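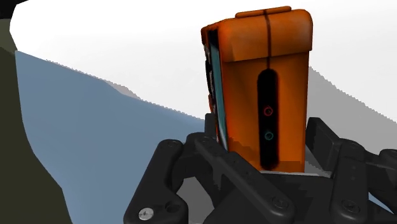
The catalogue of the Ostrowski Papers is now open to readers. This thread sets out what the collection holds, how it is arranged and how to ask for material. 1/22

The papers are those of the Ostrowski family, seed merchants and market gardeners, who traded in the county from the 1880s until the firm closed in 1974. They were given to the Record Office by the family in two parts, the second of which reached us only in 2019. 2/22

The catalogue has 1,322 entries. An entry may be a single letter or a bound volume, so the figure should not be taken as a measure of size. On the shelf the collection fills 51 boxes, with the outsize material stored flat in the map room. 3/22

The largest series is the business correspondence (reference OST/2). Letters received were kept by the firm in bundles by year and, within each year, by the name of the sender. We have kept that order. 4/22

Copies of letters sent are in a separate series, OST/3. Until 1931 these are press copies on very thin paper, and in several volumes the ink has spread. Readers are asked to use the scanned copies where these exist. 5/22

OST/4 is the series of seed lists and price lists. It is close to complete from 1896 onwards. The lists for 1917 and 1918 are single folded sheets, and onion seed is shown in both years with the price left blank. 6/22

We draw attention to the trial books, OST/5. The firm kept a plot behind the Mill Lane premises where new varieties were sown beside established ones, and the results were entered each evening in pencil. There are 17 of these books. 7/22

The trial books record the weather as well. For much of the 1920s and 1930s there is a note for every working day: frost, first rain after a dry spell, the river over the lower field. Weather historians have already made enquiries, and we expect this series to be well used. 8/22

An entry from November 1929, given in full: "Rain. Rain again after dinner. Leeks standing in it. Two men sent home. Carr's boy brought the cart back without the tailboard." 9/22

Wages books (OST/6) run from 1902 to 1968, with a gap from 1941 to 1944. Those giving names and rates of pay for people who may still be living are closed for the usual period. Closed items are listed in the catalogue and marked as such. 10/22

If you believe a closed item concerns yourself or a close relative, please write to us. Requests are considered one at a time and we aim to reply within a month. 11/22

The family papers proper (OST/7) are a smaller series: school reports, a few diaries, two recipe books and the letters written home during a long stay in Rotterdam in 1911. The Rotterdam letters are partly in Polish. Summaries in English are given in the catalogue, but full translations have not been made. 12/22

Photographs are in OST/8. Many have no names on the back. A set of copies will be on the table in the search room from January, with a notebook beside it, and we should be glad to hear from anyone who recognises a face, a shop front or a horse. 13/22

On spelling. The name appears in rate books and trade directories as Ostrowski, Ostrowsky, Ostroski and, once, Ostrow & Co. The catalogue uses Ostrowski throughout and gives the other forms in the index. A search for any of them should bring up the same results. 14/22

Place names have been treated in the same way. Field names are given as the family wrote them — Top Piece, Long Piece, Widow's — and have been matched to the tithe map where we could be sure of them. Where we could not, the entry says so. 15/22

The work was led by Loretta Zamora, Senior Archivist, over two and a half years. Much of the first winter was spent on cleaning and repacking: the second gift had been stored in a loft, and most of the bundles were tied with garden twine that had cut into the edges of the paper. 16/22

The twine has been replaced with cotton tape. A short length from each bundle was kept at the request of the family and is held at OST/9/4. 17/22

To see original material, please order by noon two working days before your visit. Up to six items may be ordered for one day. You will need a reader's ticket, and first-time visitors should bring proof of name and address. Pencils only in the search room, please. 18/22

Copies can be ordered by post or at the desk. The charge is set out in our scale of fees and is the same for this collection as for any other. Permission to publish is a separate matter, and the form should be sent in before a text goes to print. 19/22

Several readers have asked whether the catalogue can be downloaded as one file. Not at present. The full list is 340 pages when printed, and a bound copy is kept on the open shelves beside the parish indexes. We hope to offer a file in the spring. 20/22

There will be a talk on the trial books in the Lecture Room on 2022-12-14 at 2.30 pm. Admission is free but places must be booked through the front desk. The room has a hearing loop and there is level access from the car park side. Tea will be served afterwards in the foyer. 21/22

Corrections to the catalogue are welcome. Please quote the full reference, the present wording and the change you suggest, with your source if you have one. We cannot take corrections in replies to this thread, as the account is not read at weekends. 22/22

A small addition to post 10. The wages book for 1953 was listed as missing in the printed list on the open shelves. It has been found in box 38 with the price lists, and the online entry has been put right. The printed list will be changed when it is next bound.

A further note, in answer to several messages: the Mill Lane premises are in private hands and are not open to visitors. The trial plot was built over in 1978. A plan of the site as it stood in 1934 is at OST/1/12 and may be ordered in the usual way.

Recent from this account
Search room closing times over Christmas and the New Year
Parish registers: three more deposits received
Reading old handwriting — spring course dates
Car park resurfacing: please use the Church Street entrance
New in the library: local history books added in November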